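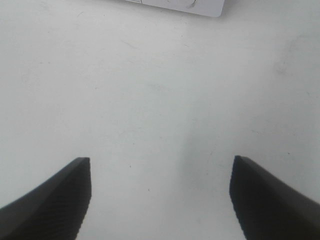
접근 단계의 손목 카메라 프레임. 손가락은 벌어져 있고 흰색 물체는 위쪽 끝에 일부만 보임

흰 작업대 + 흰 물체에서 손목 카메라 단독 정책이 접근 중에 멈추는 문제
게시판: 모방학습 / 조작
작성자: 그리퍼세척중

Kilel 과제에서 집기 정책을 돌리고 있습니다. 텔레오퍼레이션으로 모은 시연을 행동 청킹 방식으로 학습했고, 입력은 손목 카메라 영상과 관절 상태입니다. 외부 카메라는 일부러 뺐습니다. 손목 시점만으로 어디까지 되는지 보는 것이 이번 실험의 목적입니다.

결과부터 적으면, 색이 있는 물체는 문제가 없는데 흰 물체에서만 성공률이 크게 떨어집니다. 같은 초기 자세에서 15회씩 돌렸을 때 흰 물체는 4회만 집었습니다. 실패의 대부분은 잘못 집는 경우가 아니고 물체 쪽으로 내려가다가 중간에 서 버리는 경우입니다. 선 다음에는 아주 작은 움직임만 반복하다가 제한 시간이 끝납니다.

올린 프레임이 제가 문제로 보는 구도입니다. 물체가 위쪽 경계에 걸려 있고 아래쪽 모서리 일부만 들어옵니다. 작업대와 물체 색이 거의 같아서 경계라고 할 만한 것이 물체 밑의 얇은 회색 그림자 선 정도입니다. 제 생각에는 인코더가 이 선을 거의 못 쓰고 있습니다. 입력 해상도를 줄이면 제 눈으로도 잘 안 보입니다.

생각하는 방법은 두 가지입니다.
- 작업대에 무늬가 있는 매트를 깔고 시연을 다시 수집
- 시연은 그대로 두고 대비와 밝기 증강을 강하게 걸어서 재학습

앞쪽은 확실할 것 같지만 배경을 바꾸면 지금까지의 결과와 비교가 안 됩니다. 비슷한 경험 있으신 분 의견 부탁드립니다.

답글 1
작성자: 엔드이펙터

매트는 반대합니다. 매트를 깔면 성공률은 오르겠지만 정책이 좋아진 것이 아니라 문제가 쉬워진 것입니다. 논문에 쓰실 거면 심사에서 바로 지적받습니다.

그보다 대비가 원인이라는 근거가 아직 없습니다. 프레임을 보면 대비가 가장 강한 것은 검은 손가락입니다. 손가락은 모든 프레임에 들어오고, 벌어진 정도만 바뀝니다. 정책이 손가락 모양과 관절값만 보고 움직이는 상태일 수 있습니다. 그러면 물체가 흰색이라서 안 보이는 것과는 다른 이야기가 됩니다.

답글 2
작성자: 그리퍼세척중

손가락만 본다면 색 있는 물체에서도 실패해야 하지 않나요? 그쪽은 물체 위치를 바꿔도 잘 따라갑니다.

답글 3
작성자: 엔드이펙터

혼합 데이터로 한 번에 학습하셨으면 물체가 잘 보일 때는 물체를 쓰고, 안 보일 때는 관절값으로 넘어가는 정책이 나올 수 있습니다. 관절 상태 입력을 빼고 학습한 모델과 비교해 보세요. 관절 입력을 뺐는데 흰 물체 성공률이 비슷하거나 오르면 제 말이 맞는 것이고, 더 떨어지면 아닙니다.

답글 4
작성자: 반사판

저는 조명부터 보겠습니다. 두 손가락 사이에 아래에서 가운데까지 올라오는 흐릿한 그림자가 있습니다. 오른쪽 손가락 바로 왼쪽입니다. 물체 밑의 그림자 선도 연한데 이 그림자가 넓게 깔려 있으니, 밝기 변화만 놓고 보면 이쪽 면적이 훨씬 큽니다. 시연할 때와 평가할 때 조명 위치가 같았나요?

그리고 자동 노출이 켜져 있으면 이런 화면에서는 위험합니다. 화면 대부분이 흰색인데 검은 손가락이 들어오는 면적에 따라 노출이 움직입니다. 그리퍼가 닫히면 흰색의 밝기값이 같이 바뀝니다.

답글 5
작성자: 그리퍼세척중

조명은 천장등을 그대로 썼고 위치는 같습니다. 다만 창가 쪽이라 낮과 저녁이 다를 수는 있습니다. 시연은 대부분 오후에 모았고 평가는 저녁에도 했습니다. 이 부분은 기록을 다시 보겠습니다.

노출은 확인해 보니 자동이었습니다. 고정했다고 생각했는데 드라이버를 다시 올리면서 기본값으로 돌아간 것 같습니다.

답글 6
작성자: 토크제한

노출이 자동이었으면 지금까지의 비교를 전부 다시 해야 합니다. 대비 증강을 논하기 전에 그것부터 고정하세요.

답글 7
작성자: 엔드이펙터

전부 다시 할 필요까지는 없다고 봅니다. 학습 때도 자동, 평가 때도 자동이었으면 분포는 같습니다. 바뀐 것은 시간대이고, 시간대별로 나눠서 성공 여부를 보면 영향이 있는지 나옵니다. 로그가 있으면 로봇을 돌리지 않고도 확인됩니다.

답글 8
작성자: 토크제한

분포가 같다는 것은 가정입니다. 정책이 멈추면 시연에는 없던 자세에서 오래 머무르고, 그때의 노출은 시연에 없던 값입니다. 폐루프에서는 작은 차이가 쌓입니다. 로그로 먼저 보자는 데는 동의합니다.

답글 9
작성자: 홈포지션

저는 Brandale 과제에서 비슷한 일을 겪었습니다. 밝은 회색 판 위의 회색 부품이었고, 역시 손목 카메라만 썼습니다. 결과만 적습니다.

색상 증강을 강하게 건 것은 효과가 거의 없었습니다. 밝기와 대비를 화면 전체에 똑같이 거니까 물체와 배경의 차이가 그대로 약하게 남습니다.
입력 해상도를 올린 것은 효과가 있었습니다. 대신 추론이 느려져서 청크를 길게 잡아야 했고, 그 때문에 마지막 접근이 둔해졌습니다.
시작 자세를 바꾼 것이 가장 컸습니다. 물체가 화면 가운데 가까이 들어오는 자세에서 접근을 시작하게 했습니다.

올리신 프레임은 물체가 위쪽 끝에 걸려 있어서, 정책이 볼 수 있는 것이 물체의 아래 모서리와 오른쪽 둥근 모서리 정도입니다. 무작위 크롭 증강을 쓰신다면 그것마저 잘립니다. 크롭 쓰시나요?

답글 10
작성자: 그리퍼세척중

크롭 씁니다. 공개 코드의 기본값 그대로입니다. 평가 때는 중앙 크롭이라 위쪽이 항상 잘리겠네요. 이 부분은 생각을 못 했습니다. 저장해 둔 프레임에 전처리를 걸어서 보겠습니다.

답글 11
작성자: 반사판

중앙 크롭이면 이 프레임에서는 물체가 거의 안 남을 겁니다. 그러면 흰색이라서 못 보는 문제와 화면에서 없어지는 문제가 섞여 있는 것입니다. 다만 색 있는 물체도 똑같이 잘릴 텐데 그쪽은 왜 되는지 설명이 필요합니다.

답글 12
작성자: 홈포지션

색 있는 물체는 조금만 남아도 신호가 강하니까 될 수 있습니다. 흰 물체는 같은 폭이 남아도 옅은 선 하나입니다. 두 원인이 곱해지는 쪽으로 봅니다.

답글 13
작성자: 픽앤홀드

다른 의견입니다. 작업대 표면에 작은 점과 긁힌 자국이 있는데 저는 이쪽이 신경 쓰입니다. 왼쪽 손가락 끝 바로 옆에 검은 점이 있고, 조금 더 아래 가운데 쪽에도 하나 있습니다. 흰 물체의 경계보다 이런 점이 더 진합니다. 시연에서 물체를 놓는 위치가 몇 군데로 정해져 있었다면 정책이 표면의 점을 위치 기준으로 외울 수 있습니다. 닦고 돌려 보시면 바로 압니다.

답글 14
작성자: 엔드이펙터

점이 그렇게 작으면 축소한 입력에서는 남지 않습니다. 물체 경계가 해상도 때문에 안 보인다면서 더 작은 점은 외운다고 하는 것은 앞뒤가 안 맞습니다.

답글 15
작성자: 픽앤홀드

크기와 명암은 다른 문제입니다. 작아도 진하면 축소 후에 어두운 픽셀로 남고, 연한 선은 길어도 흐려집니다. 외웠다고 단정하는 것은 아니고 닦는 데 비용이 안 드니 해 보라는 것입니다.

답글 16
작성자: 그리퍼세척중

중간 결과 올립니다. 로봇은 아직 안 돌렸고 로그와 저장된 프레임만 봤습니다.

전처리 결과: 위 프레임과 같은 구도에서는 중앙 크롭 후 물체가 완전히 사라집니다. 멈춘 에피소드를 뒤져 보면 멈춘 시점의 구도가 대체로 이렇습니다. 물체가 위쪽 끝에 있습니다.

시간대: 성공한 에피소드는 낮과 저녁에 섞여 있습니다. 표본이 적어서 이것만으로는 말하기 어렵습니다.

색 있는 물체: 같은 높이에서 화면 안쪽으로 더 들어와 있었습니다. 물체가 더 커서 그렇습니다. 처음에 색만 다르다고 생각하고 비교한 것이 잘못이었습니다. 크기가 다른 물체끼리 비교하고 있었습니다.

답글 17
작성자: 토크제한

그러면 첫 글의 결론은 보류하셔야 합니다. 색과 크기가 같이 바뀌었으니 대비 때문이라고 쓸 수 없습니다. 같은 모양에 색만 다른 물체가 필요합니다. 흰 물체에 색 테이프를 붙이는 것으로도 됩니다.

답글 18
작성자: 반사판

테이프는 물체 윗면보다 아래 모서리 쪽에 붙이세요. 이 구도에서는 윗면이 화면 밖에 있을 수 있습니다.

답글 19
작성자: 그리퍼세척중

테이프로 하겠습니다. 순서는 노출 고정, 크롭 제거 후 재학습, 흰 물체와 테이프 붙인 물체 비교로 잡았습니다. 관절 입력을 뺀 모델은 그다음에 같은 조건으로 돌립니다. 매트는 안 깝니다. 작업대는 닦고 시작하되 닦기 전 상태에서도 기존 모델을 한 번 돌려 두겠습니다.

답글 20
작성자: 홈포지션

크롭을 빼면 과적합이 올 수 있습니다. 완전히 빼지 말고 화면을 몇 픽셀 옮기는 정도의 이동 증강으로 바꾸는 것을 권합니다. Brandale 때 설정 파일이 남아 있으니 필요하면 쪽지 주세요.

답글 21
작성자: 엔드이펙터

관절 입력 제거를 뒤로 미루는 것은 아쉽습니다. 크롭 때문에 물체가 사라졌는데도 4회를 집었다는 것은 그때 관절값에 의존했다는 뜻으로도 읽힙니다. 재학습을 어차피 하실 거면 같이 거세요.

답글 22
작성자: 그리퍼세척중

GPU가 비는 대로 같이 걸겠습니다. 설정 파일은 쪽지 드렸습니다. 결과는 이 글에 이어서 답글로 올리겠습니다.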